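okay so I moved to Lindville in November and I have opinions about the library now. thread, sorry (1/8)

first of all they let you check out 15 things at once. FIFTEEN. my old branch in Stiden capped you at 3 and looked at you funny if you hit it (2/8)

I went in for one cookbook and came out with two novels, a history of canals, a DVD I have no way of playing, and a hand-drawn map of bike routes that somebody laminated (very well, I might add!) (3/8)

my card number ends in 1111 and the guy at the desk said "ooh, nice one" like he was handing me a puppy. best customer service I've had all year (4/8)

the canal book is so good?? there's a whole chapter on lock keepers feuding over fish. I read it on the 7 am bus and missed my stop, then missed the next one walking back through it in my head (5/8)

complaints: the holds shelf is sorted by some system I can't crack, and the upstairs bathroom is a long hike past the tax forms. also the Pranholm branch has all the good mysteries and won't send them over during the week (6/8)

anyway the cookbook is great. it has a soup section in the back for people who stand at the stove all day, and I'm on page 2 of it already. send soup (7/8)
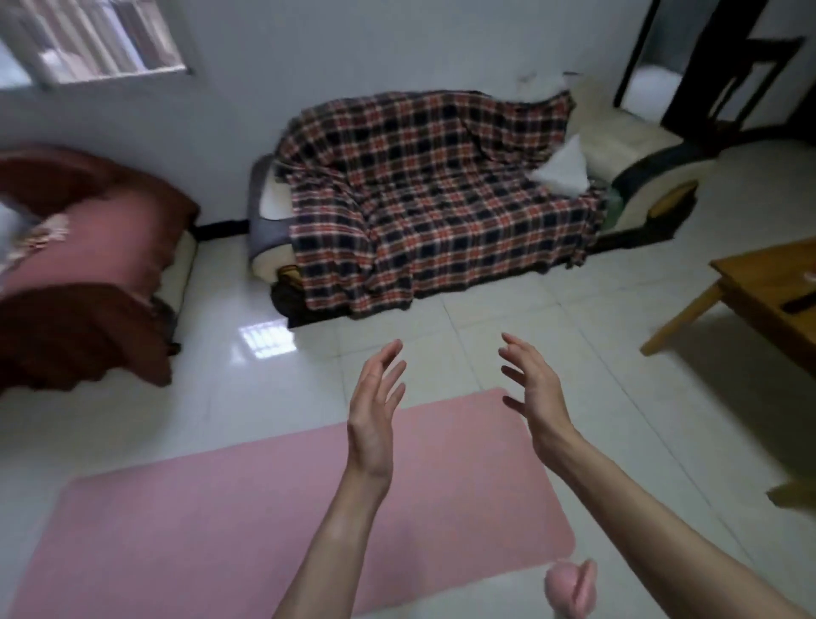
pink mat, tile floor, hands out

if anyone has read the second canal book, the one about the Castaño locks, tell me if the fish people come back. I have a hold on it and I'm way down the list (8/8)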